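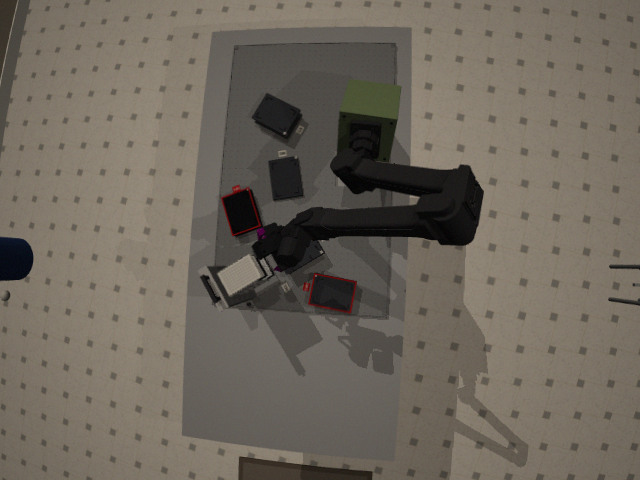

Category: Automation / Buying + Budget / Checklists

Search this site... Go

Pre-purchase safety check, bench arm cell - Multbridge, March 2018

Done against the layout model, before the PO goes in. Nothing bolted down yet so changes are still cheap. Mark each line OK / FIX / ASK. ASK means the supplier answers in writing, not over the phone. Anything left on FIX stops the order.

Supplier: Hakunance
Layout software: Alerel, current licence
Arm package: Mai, with gripper and pedestal

1. REACH AND CLEARANCE

1.1 Arm stays inside the table outline in all working poses - FIX
Doesn't. Elbow swings out past the right side of the table and hangs over the floor. Anyone walking down that side is walking into it. Either turn the base or keep people off that side. Get a price for both.

1.2 Elbow clear of anything on the right - ASK
Rods coming in from that side. Need the real gap in mm at full swing, with the gripper on.

1.3 Gripper clear of neighbouring parts when it picks - ASK
Tight. Ribbed unit sits hard by the wrist. Want the pick run with the largest part we handle, not the sample one.

1.4 Pedestal fixings listed on the quote - FIX
Not listed. Bolts, plate, shims, all of it. Last time this came up as an extra in October and we had no line for it.

2. GUARDING

2.1 Fence or scanner shown on layout - FIX
None on the layout, none on the quote. Hakunance say "by customer". Fine but then it goes in OUR budget now. Allow $2000 to start, seperate line.

2.2 E-stop reachable from each side a person can stand - ASK
Position to be marked up by supplier. One at the control box is not enough.

2.3 Floor marking for swing area - OK to do in house
Tape and paint from stores. Do it after 1.1 is settled or we will be scraping it up again.

2.4 Risk assessment by a competent person - FIX
Book before delivery. Not the supplier's person.

3. TABLES, STANDS, STORAGE

3.1 Main table flat and level, load rating given - ASK
Rating wanted with arm moving, not just sitting there.

3.2 Hole grid spacing confirmed - ASK
We have a drawer full of fixings. If the pitch is odd we buy the lot again. M6 please.

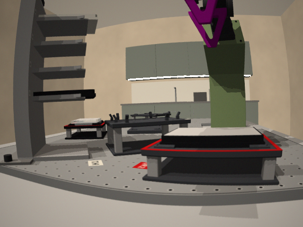 3.3 Rack fixed so it can't tip - ASK
Wall or floor, don't mind which. Base plate alone is not a fixing. Light stuff on top, trays down where people can lift them.

3.4 Rack shelves actually needed - ASK
Upper ones are empty in the layout. If there's no plan for them go one size down and save the money. Or somebody write the plan.

3.5 Stand edges deburred, corners safe at shin height - OK
Put it on the receiving check as well. Model corners are always nice.

3.6 Peg table: pegs capped or guarded when not in use - FIX
Small upright pegs, easy to lean a hand on. Cover lid, $199 each from the usual catalogue. Add it.

3.7 Floor labels and tags readable from operator position - FIX
One reads TH. Means something to whoever drew it I suppose. Full words, facing the operator. Cheap fix, print our own.

4. ROOM

4.1 Water away from electrics - FIX
Counter with a tap along the back wall. Control gear not to go on that counter, full stop. Cable run not to pass under it either.

4.2 Lighting - OK
Strip under the wall cabinets is for the counter only. Check lux at the table once it's in, add a fitting if low. No money against this yet.

4.3 Cabinet doors open without meeting the arm - ASK
Run it in Alerel with doors open. Supplier has only shown them shut.

4.4 Power: dedicated circuit, lockable isolator - ASK
Electrician quote outstanding.

4.5 Way out clear with all stands in place - ASK
Door isn't marked on the layout. Can't sign this one until it is.

5. PARTS AND WORK AREA

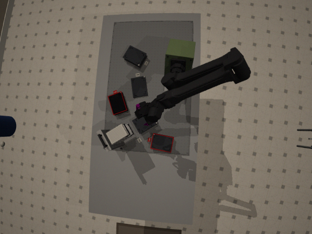

5.1 Each module has a fixed spot and a tag - FIX
All at different angles. If the arm needs vision to cope with that, then vision is in the price or it isn't, and I can't find it in the price. If it doesn't need vision then we need nests. Somebody has to pay for one or the other.

5.2 Red bordered modules: what does red mean - ASK
Reject? Live? Priority? Here red is stop/danger and nothing else. Change the colour or change the meaning, before training starts.

5.3 Nothing overhanging the work surface - FIX
Ribbed unit at the lower left crosses the edge line. Shift it in or make the surface bigger.

5.4 Clear set-down area for the operator - OK
Plain end of the table does nicely. Keep it plain. No monitors, no lunch.

5.5 Spare gripper fingers on quote - FIX
Wear item. Want 8 with the first order, supplier to hold price for a year.

6. MONEY STILL TO ADD

Guarding allowance 2000
First year service visit 1480
Peg covers 199 each, quantity to come
Fingers, waiting
Vision or nests, waiting
Electrician, waiting

Do not send for signature with three lines saying waiting. Chase Hakunance on 1.2, 1.3, 3.2 and 5.2 first, they hold up the rest.

Result: NOT READY TO ORDER. Recheck when revised layout comes back.

Comments (4)

stores_2
We've got M6 and some M5, no imperial. If 3.2 comes back as quarter inch tell us early, lead time is awful.

nightshift
Re 1.1 turn the base. Keeping people off that side never lasts, its the short way to the sink.

purchasing desk
Service visit price is before tax. Also does it include travel? Quote says "standard call out", no idea what that covers.

benchhand
Can 3.6 be a hinged lid please. Loose lids end up under the bench.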